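4.2 Asking price and time on the market

The second question of our study is whether the first asking price has an influence on how long a home stays on the market. We used the listing records of two towns, Kikgate and Drokov, and kept only the homes which were sold to private buyers. After this cleaning, 1141 sales remained. Homes that were listed again within 12 weeks by the same owner were treated as one listing, as it was done also in Khosravi.

For each home we computed the gap between the first asking price and the value given by the Kistix index in the same month. We compared the distribution of this gap between the towns. In both towns the sellers ask more than the index value, but in Drokov the gap is wider, especially for apartments built near the river.
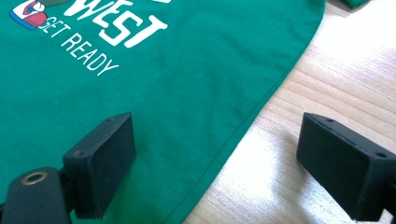
Figure 3. Green T-shirt with white lettering on a light wooden table, two black gripper fingers in front.

The relation between the gap and the selling time is not a straight line. A small gap has almost no effect. When the gap becomes large, the median selling time grows to 48 days, and many owners reduce the price before they receive a first offer. We note that price reductions of less than 500 dollars were not recorded in Drokov, so the number of reductions there is probably too low.

One difficulty remains. Owners who are in no hurry may choose a high price on purpose, and for them a long selling time is not a loss. Our data do not contain the reason for the sale - this information is collected by the agents but it is not shared. For this reason we repeat the estimation in Section 4.3 with empty homes only, where the owner has already moved and the cost of waiting is easier to compare.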